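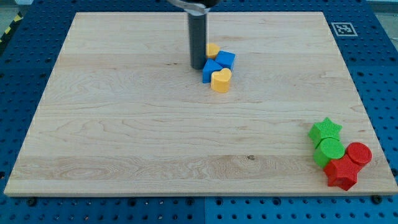
Pushing policy stalls between clusters
Forum: Control and Planning

mondano_k
Single rod finger, maple board, eight toy blocks, position commands at 10 Hz from a language-conditioned policy. Short instructions work ("push the red star toward the green cylinder"). With "separate the yellow blocks from the blue ones" the tip goes to the pile and stops there. Commands keep coming, but they are tiny and they cancel out. I trained on 236 demos. Is this a data problem or a controller problem?

Ivars Hunt
Data. With the yellow and blue blocks touching like that, half your demonstrators probably went left and half went right. The policy averages the two and you get zero. Try predicting a chunk of actions instead of one.

hirose_fan
I don't agree. Look at the far heart, it's mostly behind the finger. If you only have this one view, the policy can't tell where that block is, so of course it stalls. Add a second camera before you touch the model.

mondano_k
One view, yes. The tag at the back corner is only for calibration, the policy never uses it.

Ivars Hunt
Occlusion would give you bad pushes, not dithering. Plot the commanded deltas for one stalled run.

Sigrún Østergaard
Check your filter too. We had a low-pass on the targets in Melden and it ate every small correction. Contact needs a certain minimum push before a block moves at all – below that the controller just leans on it. Took us most of May to find.

mondano_k
Plotted it. Deltas flip sign in x nearly every step. Filter is on, 100 ms time constant.

hirose_fan
OK, the sign flips do look like two modes. I'd still add the camera.

Sigrún Østergaard
Turn the filter off first, it's one line in the config. Then chunking. If you change both at once you won't know which one helped.

mondano_k
Filter off: still stalls, but less often. Retraining with chunks tonight on the 172 demos that start from a touching pile. Will post the plots.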